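Prakura Answer Buzzers, Set of 2
Item no. 2551
Ages 8 and up

If your family takes its quiz nights as seriously as ours does, you already know the trouble with "first hand up wins." Somebody always swears they were first, somebody else was holding a sandwich, and before long the whole evening is one long argument about question three. A pair of good, chunky buzzers settles all that, and they make a lovely noise too!
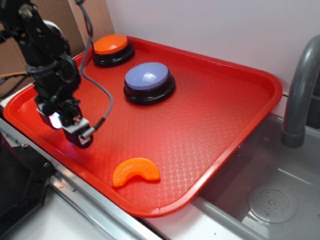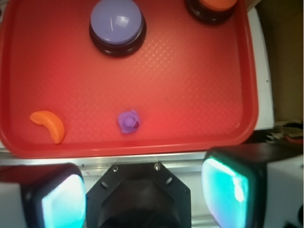 We first started carrying buzzers when our little shop in Vomville ran a trivia table at the spring fair, and we have tried a fair number of makes over the years (some of them gave up before the first round was over). The Prakura set is the one we keep coming back to. The top is wide enough to slap with your whole palm, so younger players and grandparents with stiff fingers can join in on equal terms, and the press has a nice short travel to it – you feel it go down and the sound comes right away.

Each buzzer has its own sound, and you can tell them apart from the next room. There are 13 sounds to pick from, including a doorbell, a duck and a very rude trombone. To change yours, hold the top down until it chirps, then press again to step through the list. It will remember your choice when you switch it off.

They go very well with our Saber quiz cards, and teachers tell us they like them for spelling practice and for taking turns at circle time. For bigger groups, two sets can be used together quite happily.

In the box: two buzzers, a score pad and a folded sheet of house rules, which you are welcome to ignore.
Batteries: two AAA per buzzer, not included.
Battery life: around 8 months with weekly play.
Cleaning: wipe with a damp cloth, please don't put them under the tap.

Also in this range: Itby Sand Timer, Saber Quiz Cards (Family Edition), spare score pads.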